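The Shoe That Came Back to Wedham

Wedham made shoes for longer than it has made excuses, and it is good at both. At its peak the Teixeira works on Canal Street employed 500 people, most of them related. By the time the gates closed, the payroll was down to three, and two of those were suing each other.

Otakar Čierny was the third. He still resoles boots in his garage, charges too little, and regards the modern sneaker as "a sponge with a logo." His customers bring him sneakers anyway – he fixes them, sighing loudly enough to be heard from the sidewalk.

Now there is talk of a revival. Maarten Bosman, who made his money in patio heaters, wants to sell Wedham-made shoes at $235 a pair, starting in September. Čierny remembers when that bought a used car, and a better one than Bosman drives.

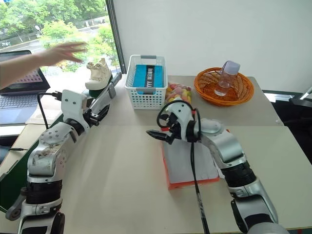
An off-white shoe with laces and a chunky sole, the style Čierny likes least.

Bosman has 150 names on his waiting list. Čierny's is one of them, though he says he only wants to see how the heel is attached.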